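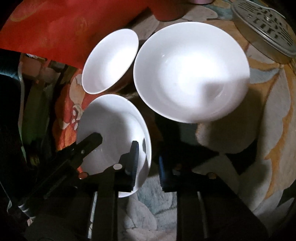 Treridstead Household Handling Project
Equipment planning meeting, minutes
2018-02-10
Chair: Ibsa Gebreyes. Apologies from the Dravik people.

1. Last minutes. Accepted, one spelling fix.

2. Hand-held grippers. Two quotes in. Dravik $866 a unit, freight extra. Talpur cheaper but won't commit to a delivery date. Agreed 2 units from Dravik out of this year's money, the rest to wait till May. Ibsa to ask if spare finger pads can go on the same invoice, ribbed type, blue is fine.

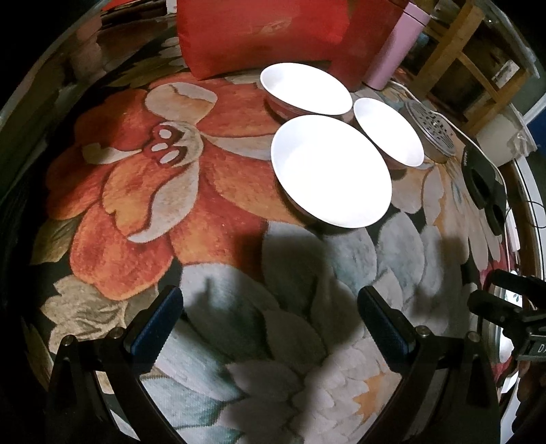
Freight to be quoted seperately, not lumped in like last time.

3. Crockery. Bowls carry on as the first task, plates second. Budget line $300 for the year, covers replacements. Discussion on whether to buy all plain white. Feeling was no, patterned plates wanted too, the bear ones and the leaf-stroke one stay on the list. Buy seconds where we can.
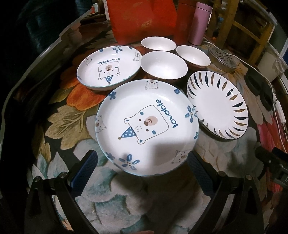 Tablecloths to come out of the same line. Floral ones stay, one plain to be added for comparison.

4. Storage. Nerkedine drives, 5 needed. Price not in yet. Left on the table until we have it in writting.

5. Arm purchase. Not this year. Gripper money first, then revisit. Ibsa wants lease figures as well as outright purchase before it comes back to the group.

Actions
Ibsa: Dravik order, pads, freight quote
Ibsa: chase Talpur for a date, close off if no reply
Drives price to next meeting

Next meeting May, day tba. Closed early.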